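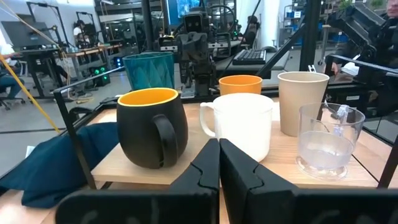

Contents Abstract Sections References Cited by

Journals > Language and Daily Life > Articles > Names for household vessels in two towns

4. Naming and form

4.1 Handles

The handle was the feature that speakers mentioned most often when they were asked to explain a choice between "cup" and "mug." In both Prandcombe and Tjoa, a vessel with a handle and thick walls was a mug for nearly every speaker. Taking away the handle had less effect than we expected. Older speakers in Prandcombe moved to "cup" or "beaker," while younger speakers kept "mug" if the vessel was ceramic and held a hot drink. A paper vessel was never called a mug in either town, whatever was in it.

Handles mattered in a different way for the larger pouring vessels. Speakers in Prandcombe used "jug" for anything with a handle and a lip, including clear plastic vessels used for measuring. Speakers in Tjoa divided these into "pitcher" and "measure." The split depended on use at the table. A vessel that was brought to the table with the meal was a pitcher, and one that stayed by the stove was a measure. Several speakers gave both names to one vessel in the same interview, and we coded these answers under the first name given.

The 717 naming responses in this part of the study were coded by material, handle, and stated use. Responses that named only the contents, such as "the coffee" or "her tea," were set aside. They came mostly from the open conversation at the end of each interview and very rarely from the naming task itself.

4.2 Contents

Earlier work on vessel names has given a good deal of weight to contents. Our results support this only in part. When speakers were told that a mug held soup, most still called it a mug, though some in Tjoa added a modifier and said "soup mug." When they were told that it held pens, the name did not change at all. Flour and sugar were the exception. A mug kept in a flour bin was called a "scoop" by 9 speakers, all of whom baked at home at least once a week.

The Windo word list, which we used as a starting point, has separate entries for vessels that hold hot drinks and vessels that hold cold ones. We did not find this division useful. Speakers in both towns moved freely between hot and cold drinks when they talked about their mugs, and few had a vessel that they kept for one or the other. The division may reflect the older households from which the list was first drawn.

4.3 Position and state

Position had almost no effect on the noun. An upright mug and a mug on its side received the same name (Figure 3). What changed was the verb. For upright vessels, speakers in both towns used "sit" and "stand" in nearly equal measure. For a vessel on its side, "lie" was the usual choice in Tjoa, while Prandcombe speakers also used "be over," as in "the mug's over." The second form was confined to vessels that could hold liquid. It was not offered for plates, lids, or spoons.

The verb also depended on whether speakers thought of the vessel as having spilled. With "be over," they nearly always went on to say something about wiping up or about who had knocked it. With "lie," they did not. We take this as a sign that "be over" still carries a sense of accident for those who use it, even where no accident has been mentioned.

Damaged vessels were more complicated. A mug that had lost its handle kept its name for 18 speakers, who used phrases like "the broken mug" or "the mug with no handle." Others stopped using "mug" once the vessel had been given a new job, such as holding toothbrushes or starting seeds. The change of name followed the change of use and could come long after the damage.

Figure 3. A white mug lying on its side on a wooden table, with a crumpled cloth next to it. 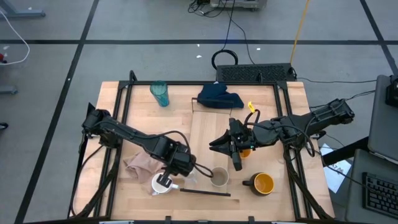 4.4 Borrowed names

Three names in the Tjoa interviews were not found in Prandcombe. The most common was "jikance," used for a mug that belongs to the house and may be taken by any guest. Speakers traced it to the Jikance pottery, which sold plain mugs at the Wednesday market until it closed. Younger speakers knew the word but used it mainly when repeating what a parent or grandparent would say. It was applied to mugs of any make and color, and none of the speakers who used it limited it to the pottery's own goods.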